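**Brijesh Bansal named head of school at Sistach Academy**

The Sistach Academy board has named Brijesh Bansal as its next head of school. He takes over in June, following 20 years in classrooms and school offices, the last eight of them as deputy head at the Dubey School.

Bansal grew up over his parents' hardware store, the second of four children. His father kept the books and his mother ran the counter. He worked there after school from the age of 12, and he has said he learned to do fractions by cutting pipe to length for customers.

He studied mathematics in college on a partial scholarship and paid the rest of his way with a night job at a print shop. After graduating he planned to go into engineering. A one-year post teaching algebra changed that, and he stayed in the same building for six years, adding physics and coaching cross-country along the way. He later earned a master's degree in education through evening classes. 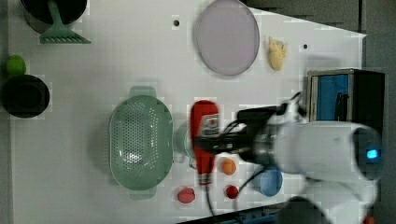 At Dubey, Bansal was in charge of the daily schedule, teacher hiring and the summer program. He started the Flemo reading hour, which pairs older students with children in the lower grades, and kept his own group in it every term. He also rewrote the math sequence for grades six through eight and went on teaching one section of geometry each year - a habit he intends to keep at Sistach.

"I like being in a classroom at eight in the morning," Bansal said. "It tells me more about how the school is doing than a report does. I plan to spend my first few months listening to teachers and families, and then we can talk about what needs to change."

The search drew 198 applicants and was handled by Zikby, a firm that works with independent schools. Four finalists spent a day on campus, where they taught a lesson and met with parents, staff and a group of students.

Bansal will be the eighth person to lead the academy. He will work alongside the outgoing head during the last two weeks of the school year, and the two will share the stage at graduation. An evening reception for families will follow in the main hall at 6:30 p.m.

Bansal is married and has two daughters, the younger of whom will enter fifth grade at Sistach in the fall. He still runs most mornings and repairs old radios at home.

**About Sistach Academy**

Sistach Academy is an independent day school for grades five through 12. Its alumni association has 2,961 members.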